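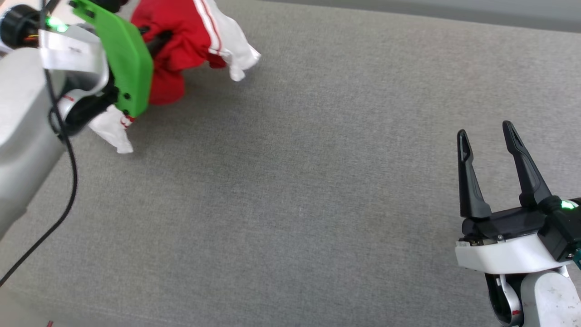
Folding on gray: an hour with Ruby-Lee Tuhiwai

13 Sep 2020

I should say up front that I'm a terrible folder. I ball things. My gym shirts live in a drawer that has to be leaned on before it will close, and my sister once took a picture of it and sent it to our mother. So when I went over to Bisthorpe to talk to Ruby-Lee Tuhiwai about sports laundry, I wore a sweater and hoped she wouldn't ask.

She asked within five minutes. "Drawer or shelf?" she said, before I'd even gotten my notebook open. I said drawer. "Rolled or flat?" I said neither, and she laughed so hard she had to put her coffee down.

Ruby-Lee has run the kit room for the Lowther youth teams for longer than she'll admit, and on the side she gives folding lessons (yes, people sign up, and yes, there's a waiting list). When I visited she had 84 shirts to get through before the weekend, and she talked the whole way.

We started with the table, because she wanted to. She won't fold on bare wood or on anything shiny. She likes a plain, flat surface with woven fabric on it, gray if she can get it.

"A slick shirt on a slick table is a nightmare," she said. "You smooth one sleeve and the other one slides off. Put some cloth under it and it stays where you left it. And gray is easy on the eyes! White shirts show up on it, red shirts show up on it. I had a navy one for years and I kept losing the navy socks."

She also keeps it clear. No mug, no phone, no pile of stuff waiting its turn. The pile goes on a chair. I asked whether that was a rule or just a preference and she gave me a look. "It's a rule. I've got a scar from the time it wasn't." (An iron. She didn't go into it, and I didn't push.)

Then we got to the part I had come for, which is what you do with a sports shirt that comes to you as a lump. Most of us, I think, try to fold the lump. We flatten it a bit, tuck the bits that stick out, and call it done.

Ruby-Lee picks it up first. She gets it off the table completely and lets the loose parts hang.

"You lift it and you look at what falls," she said. "Red shirt with some white on it, say. The white part drops down, so now I know that's one end of something. Is it a sleeve? Is it a side? I don't know yet. I'm not in a hurry. You keep hold with one hand and you leave the other one open, ready."

I tried it with a shirt from the chair and grabbed it with both hands right away, like a person rescuing a cat. She made me put it down and start over. One hand holding, one hand waiting. It felt silly for about a minute, and then a corner swung toward me and I just took it, and there was the hem. I may have shouted.

"See, everybody shouts," she said.

Stripes are her favorite thing in the world. She'll talk about stripes until you beg. Her point is that a stripe on a shirt is a map, and if it's running at a slant while you hold the thing up, the fabric is twisted somewhere between your hand and the stripe. She doesn't yank. She moves her grip along, a little at a time, until the line hangs the way it would on a kid standing up straight.

"Thin lines are even better than thick ones," she said. "A big fat stripe can hide a crease. A thin line goes wiggly the second anything's wrong with it."

I wanted to know where she learned all this. I was expecting a grandmother, and what I got was a man named Živko Petkov, who ran the pressing room at a hotel laundry in Brundden where Ruby-Lee worked the summer she turned eighteen. She started there in July and hated it until August.

"He never said good morning. He'd pick up whatever you'd folded, shake it out, and hand it back. Sixty pillowcases, I got back, on my first day! I went home and cried on the bus. Then one afternoon he picked one up and put it on the stack and walked off, and I think I would've died for him."

She still shakes things out. She did it to one of mine, and I'll admit I took it personally.

The fold itself is almost boring after all that. Face down on the cloth, shoulders square. One side in to the middle with the sleeve laid back on itself, then the other side, then the bottom up in two goes. She flips it over so the number or the badge ends up on top. If the shirt has white panels, she folds so the white goes inside, where it won't pick up fluff from the rest of the stack. I timed her once on the quiet, but she caught me and slowed down on purpose to ruin it.

"Speed's for showing off," she said. "Kylie's faster than me anyway."

Kylie Katene, who shares the kit room and was sorting shorts behind us, said that she was, and went on sorting.

The two of them disagree about rolling. Kylie rolls everything that goes in a bag, since a rolled shirt doesn't slump when the bag gets thrown in a van. Ruby-Lee thinks rolling is for towels. They've been having this argument for years, and I could tell it was a comfortable one, because they both knew all the lines and Kylie did Ruby-Lee's for her in a pretty good impression. The compromise is that away games get rolled and home games get folded, and whoever loses the coin toss does the socks.

I asked about the really hopeless cases, the shirts that come out of the machine inside out with one arm pulled through the neck. Ruby-Lee doesn't think any shirt is hopeless, but she does have an order she sticks to. Find the neck. Hold it there. Let everything else drop, reach in for the sleeves, then see about the front and back. If you can't find the neck, find the hem and work up.

"What you don't do is mash it around on the table hoping," she said. "I've watched grown men do that. I've watched my husband do that. You're only making a tighter ball."

She keeps her spares in a cupboard from a secondhand place called Bretemness, and she let me look inside, which felt like a real honor. Red on the left, white on the right, mixed ones in the middle, every fold facing out. I said it looked like a store. She said stores are messier, go pull one off the bottom of a pile sometime.

Before I left she sent me home with homework. Ten shirts, on cloth, lifted one at a time. I've done six so far on an old gray blanket spread over the dining table, and my drawer closes now if I use my hip. The other four are still on the chair. She's expecting me back next month and she's already told me she'll be shaking them out.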